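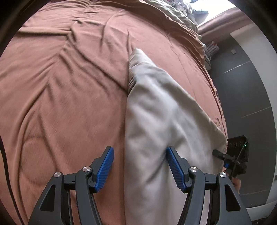 **Participants wanted: four weeks of testing sleep claims we don't believe yet**

Every mattress store will tell you that its pillow fixes your neck, its sheets cool you down and its spray puts you under in minutes. Most of those claims rest on a survey of people who had just paid for the thing. We'd like to check a few of them properly, and we need adults who sleep badly, well, or somewhere in between.

Tralleck is a small consumer testing outfit. We buy what we test at full price. The products this round are the Filell pillow and the Umali bedtime spray, and neither maker has a say in what we print. If the result is "no difference," that's what goes in the report.

**What you'd do**

- Sleep at home, in your own bed, for 4 weeks.
- Fill in a paper sleep diary each morning. It takes a few minutes and it is dull.
- Swap products when we tell you to. For 2 of the weeks you'll get a plain pillow and a bottle of scented water, and you won't know which weeks those are.
- Answer a phone call at the end of each week.

We won't ask you to wear a tracker. We tried the Clenero wristband in March, and it logged one tester as asleep while she was washing dishes.

**Who can apply**

You must be over 18 and not working nights. Please skip this one if you're being treated for a sleep disorder, if you have asthma or if strong scents bother you. Couples can apply, but only one of you will be in the test. People who already swear by a certain pillow are welcome. So are people who think the whole business is nonsense, though you'll have to fill in the diary just as honestly.

**Pay**

$1122 if you finish, paid by check after we get your last diary. Drop out early and you're paid by the week. You don't keep the products.

**What we can't promise**

Better sleep. A test this size also can't settle much, and the report will say so on page one.

To apply, write to Tralleck, P.O. Box 3290, and tell us how you slept last night and what you blame for it. Include a daytime phone number.

Posted 27 August 2025. Open until all places are filled.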